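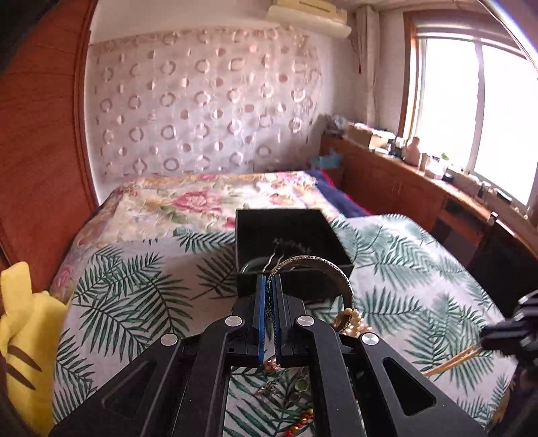
Photo: Ronja Sjögren, bedroom set, jewelry task

20 Apr 2025

Jewelry sorting, hand-held gripper, second site. Notes by Filipa, with Vilgot on logging.

Started late. The tracker on the gripper would not settle in this room and we lost most of the first hour to it. Two things going on, I think. The window is very bright at that time of day and the exposure swings whenever the gripper turns toward it, and the wallpaper is the same circles and crescents over and over, so the mapping step keeps matching one patch of wall to another. Vilgot rebuilt the map with a slow pass that took in the desk, the chair and the foot of the bed before going anywhere near the wall. After that it held. For the next bedroom, do the slow pass first and look at the map before recording anything.

Task as written on the sheet: pick one item of jewelry off the bed, bring it to the open box, put it in, let go, back off to the start position. One item per episode. Operator picks the item. Ottar wanted the items in a fixed order so the language labels could be filled in ahead of time, but with a fixed order I start reaching for the next thing before the episode has begun, and it shows in the first second of the data. We label afterward. It costs Vilgot an evening.

Items in use: bangle, pearl necklace, thin chains, the small pendant, the red and gold beads, the dark chain.

Bangle. Easiest of the lot by far. Fingers close on the rim and it comes up clean if you approach from the side. From straight above, the tips slide down the outside of the band and the thing tips over. I did it both ways on purpose for a while, then Vilgot asked me to stop making failures on the bangle and save them for the chains. He may be right, but I would like a few recoveries in there. Kept 17 bangle episodes, 3 of which include a slip and a second try. Marked those "recovery" in the comment column so they can be pulled out if Graham doesn't want them.

Pearls. Fine to lift, awkward to place. The strand hangs down a long way and drags across the sheet, and then it catches the edge of the box. You have to raise it higher than feels natural and lower it a bit at a time. My early ones are too fast. If the policy learns from those it will drop half the strand outside and call it done. Asked Vilgot to cut everything before the break.

Thin chains. Slow going. The fingertips close on fabric as often as on chain, and when they get both, the sheet comes up in a little tent and drops the chain as it falls back. What worked better was to come in nearly flat, touch down next to the chain, and sweep the tips toward it before closing. Takes longer, but the success rate is much better. I can't say how it will look from the policy's side, because at the moment of closing the chain is hidden behind the fingertips. Ronja thinks we should add a short pause after each lift so there is at least one clear view of whether anything is held. I started doing that halfway through. So the chain episodes are now in two styles and should probably be tagged that way. Not done yet.

Dark chain. This one is a tangle and I would not use it again as a pick item. When you lift any part of it the whole clump comes along, or else a loop does and the rest stays down. We ended up leaving it in the box as a thing to place on top of. It makes the box look less clean to the camera, and I count that in its favor. Every box in the Saro set was bare inside and the policy got odd the moment there was something in it.

Grip force. Lightfoot's note from November says to squeeze until the fingers just start to bend. That is too much for the pendant, which shoots out sideways. Squeeze less on the small items. The width reading at closing is close to zero for the chains whether you have one or not, so it can't be used as a check for success. Vilgot had a filter in the script that threw out any episode with the width at zero. It was throwing out good chain picks. He took it out and reran the day so far, and 11 episodes came back.

Background. We talked about clearing the bed and the desk and decided against it. The bedding has a lot going on, palm print on the sheet and roses on the quilt, and the plain tabletop data from Wolura is all one color. I would sooner have the busy fabric now. One worry: the thin chains on the green parts of the print are hard even for me to see on playback. If I can't find the item in the video I'm not sure the label means much. I moved the chains onto the white parts for a few episodes and left the rest as they were.

Box position. We shifted the box after each block, keeping it within easy reach of the pile. I notice on playback that I always shift it sideways and hardly ever farther back. Do it by dice next time, as Clistau does for their drawer task.

Sync. The clock on the gripper camera was off against the logger by 2 frames at the end of the day. It was fine in the morning. Same drift we had at Quiambao, so probably heat. Vilgot will correct it in post and write the offset into the header.

My wrist is sore from the flat approach. Swap operators every block when chains are on the list. Ronja has smaller hands and holds the gripper farther forward, so her paths will look different from mine, and we want that anyway.

To do:
Tag chain episodes, with pause and without (me)
Cut early pearl episodes (Vilgot)
Ask Graham about keeping the recoveries
Ask Ottar whether "put the bracelet in the box" and "put the bangle in the box" are both allowed as labels, we have been mixing them
New fingertip pads before the next chain session, the old ones are getting shiny
Upload tonight, raw and trimmed both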